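Wiltamgate Forum > Domestic Automation > Can machines manage household laundry yet?

Moderator_Royer
Members are asked to confine replies to chores performed in ordinary homes. Demonstrations on a factory table should be posted in the Industrial section.

F_Lemaire
It is my position that laundry remains beyond any machine a household could reasonably purchase. A crumpled white cloth on a patterned bedsheet presents no fixed shape, and its edges are difficult to locate.
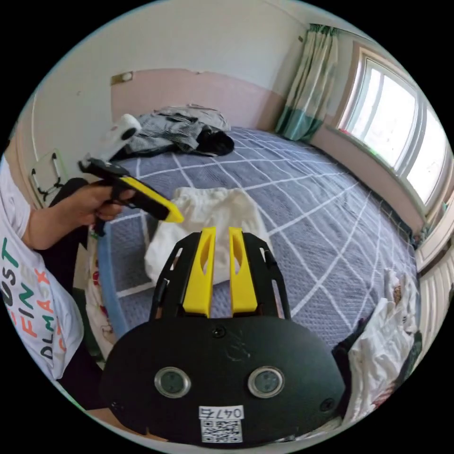
The difficulty increases when clothing is left in piles, as it is in most bedrooms. A system must determine where one garment ends and the next begins before any folding can take place.

Fabrice Lemaire

gono_7
I respectfully disagree with Mr. Lemaire. Locating a corner is a matter of patience and sufficient training. Two-finger grippers are adequate for the task, and the human hand uses little more than a thumb and forefinger when picking up a shirt. 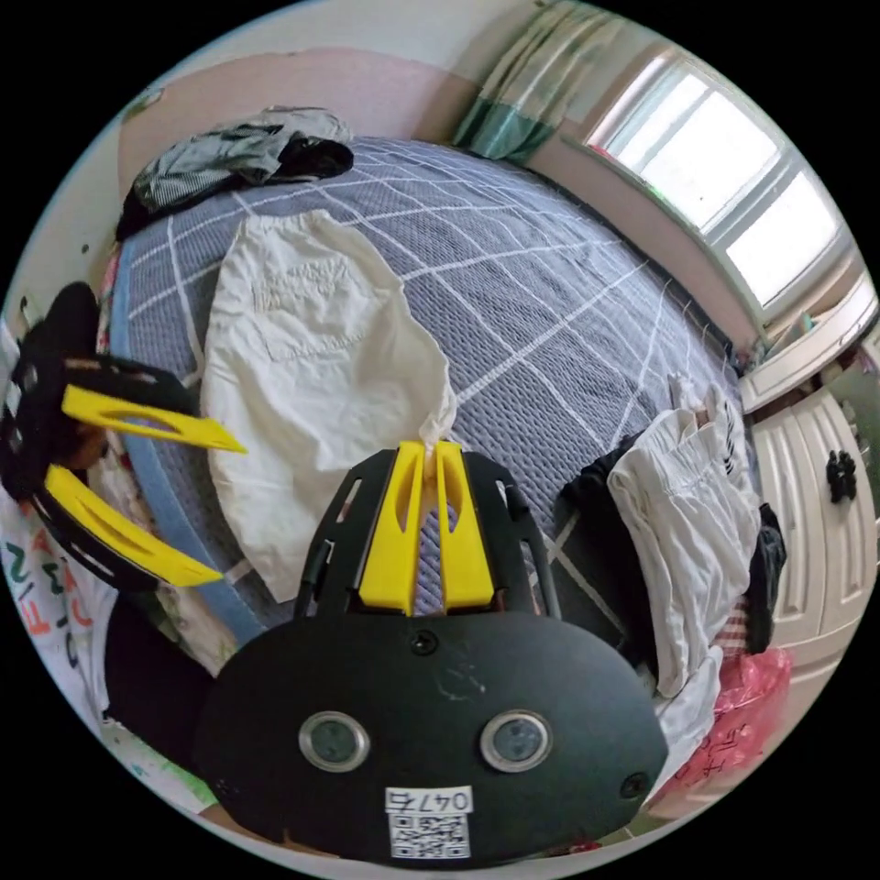

Yellow finger pads closed on a twisted corner of white fabric.

brundach_shop
Our shop handles 200 towels on a busy Saturday. We would welcome a machine that could fold 80 of them without supervision. To date we have not been offered one, and we continue to fold by hand.

F_Lemaire
Towels are uniform. I would ask gono_7 to address garments with pockets and sleeves.

gono_7
That is a fair request. I concede that speed is a serious limitation with such garments. I do not concede that the work is impossible, and I would expect sorting to be solved before folding.

Moderator_Royer
The thread will remain open through February. Members with measured folding times are invited to post them.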